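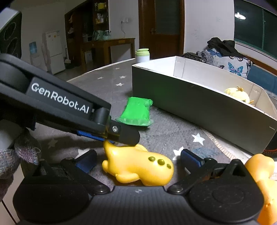

tidewrench
Wait, no, I'm with the OP's first draft on this one. If the rule says one toy per grasp, then you end the take the second you bump another one. Otherwise what's the rule for?

ploverkit
OP here. I used to think that too! Then I ran 191 takes under the strict version and threw out 88 of them, mostly for tiny bumps (a box flap, a fold in the quilt) that made no difference to the pick. The Zustum sheet we started from only says "no unintended contact" and leaves you to guess what counts. So my house rule now is: note the touch, finish the pick, sort it out later.

halfgasket
Sort it out later = never gets sorted out. We tried that at Apaza and ended up with a folder of 492 "maybes" that's still sitting there. Call it on the spot.

ploverkit
Ouch, ok, fair. How about this – you get 2 touches, and the third one ends the take?

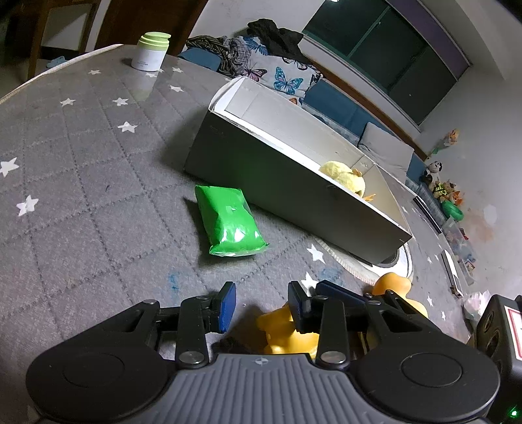 And the other thing I'd put in writing is the reset. Toys go back wherever they land, no lining them up, and soft stuff like plush or crinkly packs gets mixed in with the hard plastic every time. Fingertip pads get wiped between takes, not just when they look grubby. I skipped that for most of November and my grip on the slick toys got worse and worse.

tidewrench
Yes on the pads. Still no on the 2 touches, sorry. A rule with a free allowance is one people use up.

mossy_bracket
Filtgate's checklist splits it by what you touched: soft thing, keep going, hard thing, stop. Easy to remember when your hands are full.

ploverkit
Oh I like that a lot. Stealing it for the next draft, will post it tonight after 9.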